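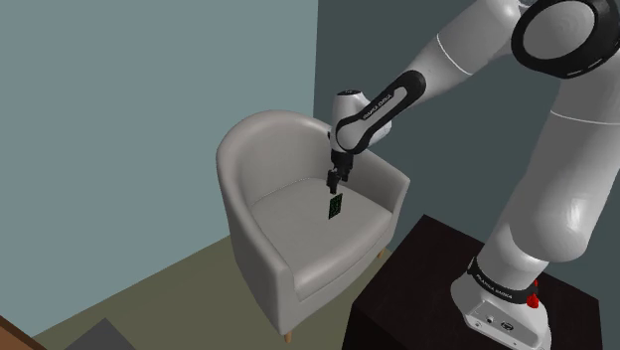

November | Von Selma Ivanov
Drucken | Per E-Mail senden

Häufige Fragen zur Reinigung und Pflege von Polstermöbeln

Welche Angaben auf dem Pflegeetikett sind maßgeblich?
Maßgeblich ist der Reinigungscode. W steht für wasserbasierte Mittel, S für Lösungsmittel, WS für beides. Bei X ist nur Absaugen zulässig. Fehlt das Etikett, wird der Bezug bis zur Klärung wie X behandelt.

Wie oft sollte abgesaugt werden?
Bei täglicher Nutzung einmal pro Woche, mit Polsterdüse und reduzierter Saugleistung. Bürstenaufsätze mit harten Borsten rauen Flachgewebe auf. Velours wird in Strichrichtung abgesaugt.

Darf der Bezug in die Waschmaschine?
Nur wenn er abnehmbar und ausdrücklich als waschbar gekennzeichnet ist. Ein Reißverschluss allein ist kein Hinweis darauf - er dient häufig nur der Montage. Bezüge der Serie Rondeck sind fest vernäht und nicht abnehmbar.

Was ist bei frischen Flecken zu tun?
Flüssigkeit mit einem weißen, saugfähigen Tuch abtupfen, vom Rand zur Mitte. Nicht reiben. Bei Bezügen mit Code W oder WS anschließend mit destilliertem Wasser nacharbeiten und die gesamte Fläche von Naht zu Naht gleichmäßig anfeuchten, sonst entstehen Ränder. Eiweißhaltige Flecken nur kalt behandeln.

Was bedeutet Pilling?
Knötchenbildung durch lose Faserenden, oft verstärkt durch Abrieb von Kleidung. Ein Materialfehler liegt in der Regel nicht vor. Die Knötchen lassen sich mit einem Fusselrasierer entfernen.

Welche Luftfeuchte ist geeignet?
Dauerhaft nicht über 70 Prozent. Der Abstand zu Heizkörpern sollte mindestens 90 cm betragen, bei Leder ebenso.

Wann kann das Möbel nach einer Nassreinigung wieder benutzt werden?
Erst nach vollständiger Durchtrocknung. Die Oberfläche trocknet schneller als der Schaumkern - eine Handprobe reicht daher nicht aus. Föhn und Heizlüfter sind nicht zulässig.

An wen wende ich mich bei Reklamationen?
An den Kundendienst von Stikport, Ansprechpartnerin Kalliopi Tomić. Bitte Auftragsnummer und Stoffbezeichnung angeben. Sonntags ist die Annahme nicht besetzt.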